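Home
About
Locations
Obituaries
Grief Support
Newsroom
Contact

Shirazi Funeral Homes to Offer Online Memorial Pages at No Charge in All Seven Locations

CLILLEN – Shirazi Funeral Homes will begin providing a permanent online memorial page with every service it arranges, starting in August. The pages will be included in the basic services fee and will carry no separate charge for families, whether they choose burial, cremation or a memorial gathering at a later date.

Until now the company has posted a short notice on its website for each person in its care and removed the notice after one year. Families who wanted a longer obituary, a photo gallery or a guest book that stayed open had to pay for those items one at a time. Under the new arrangement, the full obituary, up to 127 photographs and an open guest book will remain online with no end date.

The pages were built with Volov, a software firm that works with independent funeral homes. Volov will host the pages and handle backups. Shirazi will own the content on behalf of the families and can move it to another host if the contract ends.

"Families kept calling us in the eleventh month to ask if they could save the messages before the page came down," said Mahnaz Daneshvar, director of family services at Shirazi Funeral Homes. "We were printing guest books out for them at the front desk. It made more sense to leave the pages up."

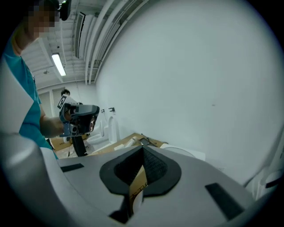 Each page will be managed by one person named by the family, normally the same person who signs the service contract. That person can correct dates, add service times, approve or remove guest book messages, and decide which photographs appear. Pictures do not have to be portraits or formal ones. A casual snapshot is as welcome in the gallery as a wedding picture, and staff will help crop or rotate images on request. Printed photographs can be brought to any location and will be scanned and returned at the same visit when possible.

Messages left in the guest book will be held until the page manager approves them. A family may also ask the funeral home to do the approving for the first month, when many people find it hard to keep up with email. Visitors will not need to open an account to read a page. To leave a message they will give a name and an email address, and the email address will not be shown.

The pages will not carry advertising. Flower orders can be placed through a link to Clikia, a florist with shops in Clillen, but the link can be switched off if the family prefers donations or no flowers. Shirazi does not receive a commission on those orders.

The company will also restore older notices where it can. Staff have recovered the text of 588 notices that were removed from the website in past years, along with the guest book messages that went with them. These will be put back online only with the agreement of the next of kin. Letters explaining the choice will be mailed to the last address on file. Families who have moved can call any location or stop in, and should bring identification and the full name of the person who died. There is no deadline for making a request.

Photographs from the older notices were kept at a small size and may not look sharp on a modern screen. Families are welcome to supply better copies.

People who do not use a computer can still have everything done on paper. An arranger will take down the obituary by hand or by phone, read it back and post it. A bound copy of the guest book can be ordered at any time, and 3 copies of the printed obituary will be given to each family on the day of the service.

"Some people want to write every word and some want us to do it," Daneshvar said. "Either way, they should see it before anyone else does."

Newspaper obituaries are a separate matter and are billed by the newspaper. Arrangers will continue to submit them for families who want one, and will give the newspaper's price before anything is sent.

Shirazi Funeral Homes provides burial, cremation and advance planning services. Office hours at all locations are 8:30 a.m. to 5 p.m., and calls reporting a death are answered at any hour.

Press contact: Mahnaz Daneshvar, Family Services, Shirazi Funeral Homes, Clillen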